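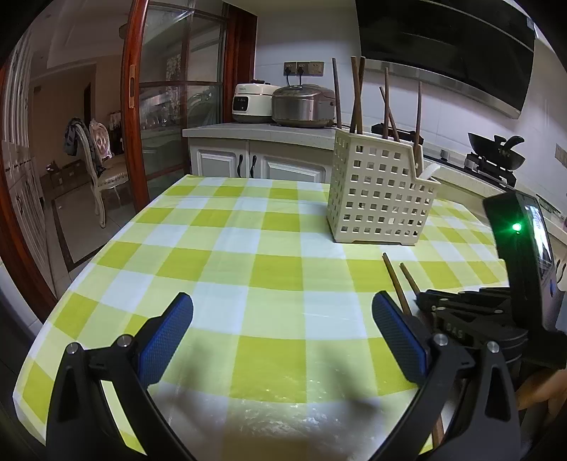

Two hand-held grippers, one checkered tablecloth and a basket of chopsticks in the demonstration kitchen.

I got to the Rulley open day on a Thursday, a little after ten in the morning, having parked in the wrong lot and walked in through what I think was the delivery entrance. Somebody handed me a sticker with a blank line for my name and no pen. Then I followed the smell of coffee up a flight of stairs, and by accident ended up in exactly the right place.

If you've been to one of these things before, you know the drill. There's a big hall with the impressive stuff in it, and people stand three deep holding up their phones. Rulley had that too. Comel was showing a palletizing arm that could stack boxes faster than I can open them, and it drew a crowd all day long. I watched for a while and clapped when everyone else clapped. But I'd come for the small sessions upstairs, where Karimi was showing how you teach a robot to do chores, and I'm so glad I went there first!

The setup was a kitchen. I'd pictured a lab bench with a fake sink on it, but it had a proper gas stove, a range hood, a rice cooker on the counter, and a table with the kind of shiny checkered cloth my grandmother bought by the yard. The job for the morning was chopsticks. Pick them up, put them in the basket, take them out, do it again.

And there was no robot doing it. People were. The grippers are held in the hand, so you work the fingers yourself while a camera on the tool records what happens. Later on, all of those recordings get fed to a program that will (everyone hopes) run an arm with the same kind of fingers on the end. The woman leading our session called it "lending it your hands for the morning," which I wrote down on the back of my parking slip.

I asked why chopsticks, of all things. She laughed and said that if you want to find out what's wrong with your gripper, give it something long, thin and round. A mug is forgiving. You can grab a mug badly and still get it onto a shelf. Grab a chopstick a little off center and it swings around like a compass needle, and now you're trying to fit it into a basket sideways. They also like to lie right up against each other, and then you have to get a finger between two of them without shoving the whole bunch across the cloth.

She said each person on the Karimi crew tries for 60 good runs before lunch. The record was 61, held by a very quiet man by the window who looked embarrassed when it came up. The whole chopstick set is supposed to come to 400 runs by the time they're finished, and then they move on to spoons. I asked what counts as a good run, and got a longer answer than I'd bargained for. Drops are fine, as long as you go back and pick the thing up. Hesitating is fine too. What they don't want is people getting clever, flicking a chopstick over with the side of the tool or scooping it off the edge of the table, which apparently everyone starts doing once they get bored. I can confirm this, because I thought of it within a minute of sitting down.
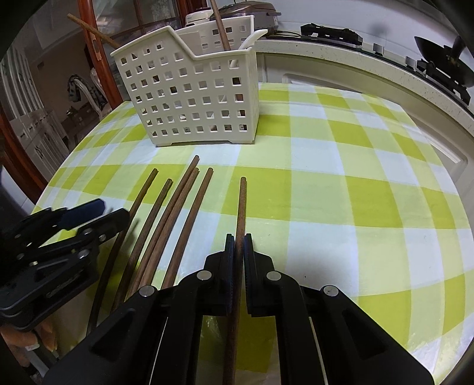 One chopstick held upright between the fingers, with five more on the cloth.

Yes, they let us try it! Visitors went up one or two at a time, and there were 7 of us in my group, so there was plenty of standing around and offering bad advice. The first thing I noticed was the weight. It isn't heavy, but it's heavier than a hand, and after a few minutes my wrist had opinions. The second thing was how much I missed my fingertips. I never knew how much I lean on touch for a job like that. You think you're looking at the chopstick when you pick it up, and you're mostly feeling for it. With the tool on, all you've got is your eyes and a faint squeeze coming back through the handle.

My first try rolled away from me. So did my second. The third I got hold of near the thick end, lifted it about a foot, felt wonderful, and then couldn't work out which way to turn my arm to stand it up. Our guide told me to move my elbow and leave my wrist alone. That helped a lot - I got the next one into the basket, and a man behind me in a bicycle helmet said "there you go" in such a kind voice that I nearly asked for a certificate.

Using two grippers at once is another story. The experienced people work left and right together, and it's lovely to watch, a bit like someone knitting. I tried and knocked the two tools into each other right away. I gave the left one back.

Over coffee I got talking to some folks from Broledetti, who make finger pads and had come mainly to see how other people's were wearing. They were the most cheerful pessimists I've met in a long while. Ask them when I can have a machine that empties my dishwasher and they'll tell you about rubber for twenty minutes. Soft pads hold well and wear out. Hard pads last and let things slip. Ridges are great until there's grease in them, and then somebody has to clean them with a toothbrush. One of them had the toothbrush in her jacket pocket and showed me.

I did put the dishwasher question to the Karimi people as well, since it's what my sister told me to ask. Their answer was that a robot trained in one kitchen gets pretty good at that kitchen. Change the tablecloth, move the basket to the other side, pull the curtains, and it can get lost. So the plan is to do the same little chore in a lot of different homes, with different tables and different light, and see how much carries over. They already have a list of kitchens lined up for the fall, most of them belonging to relatives. If you live near Rulley and own a set of forks, expect a phone call.

I went back down to the main hall after lunch and the palletizing arm was still going, still with its crowd. I gave it another five minutes. Then I went upstairs again and asked if I could have one more turn with the chopsticks, and they said sure, as long as I waited behind the school group.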